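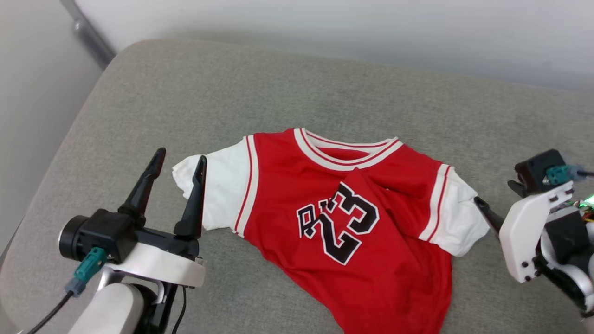

Wie heiß darf ein Trikot mit aufgebügelter Nummer gewaschen werden?

Bei 30 Grad, auf links gedreht, Schleudern höchstens mit 800 Umdrehungen. Der Schmelzkleber unter der Folie wird je nach Hersteller schon deutlich unter der Presstemperatur weich, und im Trockner kommt die Bewegung dazu. Den lasse ich deshalb ganz weg.

Seit Juli führe ich eine Liste. Flüssigwaschmittel, kein Weichspüler, Trommel halb voll. Nach 20 Wäschen zeigt die Folie von Plodness an den Ecken der Ziffern erste Ablösungen, die von Hosix noch keine. Nachpressen geht: Backpapier auflegen, Bügeleisen ohne Dampf, 20 Sekunden Druck, kalt abziehen. Bei Polyester vorher an der Innennaht testen. Die Werte bei 100 Wäschen trage ich nach.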